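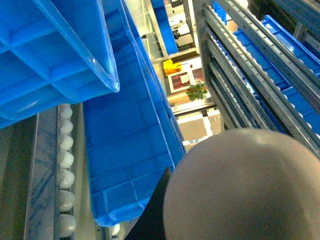

## 空のコンテナは、どこへ返せばよいですか。

流動ラックの返却レーン(いちばん下の段)へ入れてください。品物を取り終わったら、まず中に部品や紙が残っていないか見て、それから手前のローラーに静かに置きます。手で軽く押せば奥へ進みます。強く押すと前のコンテナに当たりますので、ゆっくりお願いします。

## このページは誰のためのものですか。

Jetside 倉庫で、青いプラスチックコンテナとローラー付きのラックを使う人のためのページです。新しく入った方、ほかの棟から手伝いに来る方も読んでください。書いているのは備品担当の Seren Yorath です。日本語は私の母語ではありませんので、わかりにくい文がありましたら教えてください。直します。最後に直した日は 2025-08-17 です。

## コンテナには、どんな種類がありますか。

大きく分けて2種類です。長い形のものを「長箱」、短い形のものを「短箱」と呼んでいます。長箱は棒状の部品や包装材のため、短箱は小さい部品のためです。前は Gurex の棚札に「A箱」「B箱」と書いてありましたが、この呼び方はもう使いません。古い棚札を見つけた場合は、はがして備品担当の机に置いてください。

## 全部でいくつありますか。

前回の棚卸しで、長箱と短箱を合わせて1,837個でした。割れて捨てたものは入っていません。次の棚卸しは10月です。棚卸しの前の週には、自分の作業台の下や車の荷台に残っているコンテナを、レーンへ戻してください。毎回、作業台の下からたくさん出てきます。

## 長箱を短箱のレーンに入れてもいいですか。

入れないでください。幅が合うように見えても、長さが違うため、途中で斜めになって止まることがあります。止まると、後ろのコンテナも全部止まります。長箱のレーンがいっぱいのときは、ラックの横の台車に一時的に置いてください。台車の上では、同じ向きにそろえて置きます。

## コンテナが途中で止まりました。どうしますか。

後ろから別のコンテナで押さないでください。次の順番でお願いします。

1. そのレーンに新しいコンテナを入れるのをやめます。
2. 取り出し側へ回って、先頭のコンテナを一つずつ外します。
3. 止まっているコンテナに手が届いたら、まっすぐに直します。
4. 届かない場合は、備品担当を呼びます。

ラックの中に体を入れることは禁止です。腕も、ひじより先までにしてください。ローラーのすき間に指を入れると、けがをします。長い棒で突くことも、ローラーの軸が曲がりますのでやめてください。

## ローラーが回りません。自分で油をさしてもいいですか。

油は使わないでください。油にほこりがついて、前より重くなります。多くの場合、原因はテープの切れはし、結束バンド、ラベルの紙などです。見えるごみだけをピンセットで取って、指で一度回してみてください。それでも回らないローラーには黄色いシールを貼り、ラックの番号と段の番号をノートに書いてください。Meirion Samuel が7日以内に交換します。急ぐ場合は、ノートに「急ぎ」と書いて、本人にも声をかけてください。

## 交換用のローラーはどこにありますか。

Lider の工具棚の、上から2段目の引き出しです。交換は研修を受けた人だけがします。引き出しから最後の袋を出した人は、空の袋を捨てないで、そのまま引き出しに戻してください。空の袋を見て、私が注文します。

## コンテナは重ねてもいいですか。

床や台車の上では重ねてもよいです。ただし、ラックのローラーの上では重ねません。上のコンテナが、進む途中で梁に当たるためです。重ねるときは、ふちがきちんと合っていることを確かめてください。長箱の上に短箱を載せるのは、空のときも、物が入っているときもだめです。以前、この重ね方で台車から落ちたことがありました。

## コンテナの洗い方を教えてください。

普通の汚れは、水でぬらした布で拭けば十分です。底には補強のリブがありますので、溝にたまった粉は先にブラシで取ってください。先に水をかけると粉が固まって、あとで大変です。油の汚れには台所用の中性洗剤を薄めて使います。

シンナーやアルコールは使わないでください。表面が白くなり、もとに戻りません。洗った後は、底を上にして乾かします。水が残ったままラックに入れると、ラベルがはがれてしまいます。

## ラベルはどこに貼りますか。

短い側面の、中央より少し上です。取り出し側から読める向きに貼ってください。Jenkins の再はくりラベルを使っています。古いラベルの上に新しいラベルを貼ると、読み取り機が古いほうを読むことがあります。面倒ですが、はがしてから貼ってください。底とふちには貼りません。底に貼ったラベルは、ローラーに巻きつきます。

## 割れたコンテナを見つけました。

中身を別のコンテナに移して、割れたものは赤い札をつけて出口の横に置いてください。小さいひびでも、底にある場合は同じ扱いです。底のひびはローラーの上で広がります。ふちが少し欠けただけで、手に当たらないものは、そのまま使ってかまいません。判断に迷うときは赤い札をつけてください。テープで直したコンテナはラックに戻さないでください。

## 自分の部署で使うために、コンテナを借りられますか。

はい、借りられます。貸出ノートに名前、部署、種類、個数、返す予定の日を書いてください。返すときは、空にして、ラベルをはがして、乾いた状態でお願いします。外の業者に渡す場合はノートだけでは足りませんので、先に私に連絡してください。

## コンテナを踏み台にしてもいいですか。

絶対にしないでください。ふせて置いても、人が乗るための強さはありません。踏み台は各通路の入口にあります。使った後は、同じ場所に戻してください。

## ここに答えがないときは、誰に聞けばいいですか。

ラックとローラーのことは Meirion Samuel に、コンテナとラベルのことは Seren Yorath に聞いてください。二人とも席にいないときは、備品担当の机の上にメモを置いてください。メモには、ラックの番号とあなたの名前を必ず書いてください。名前のないメモには返事ができません。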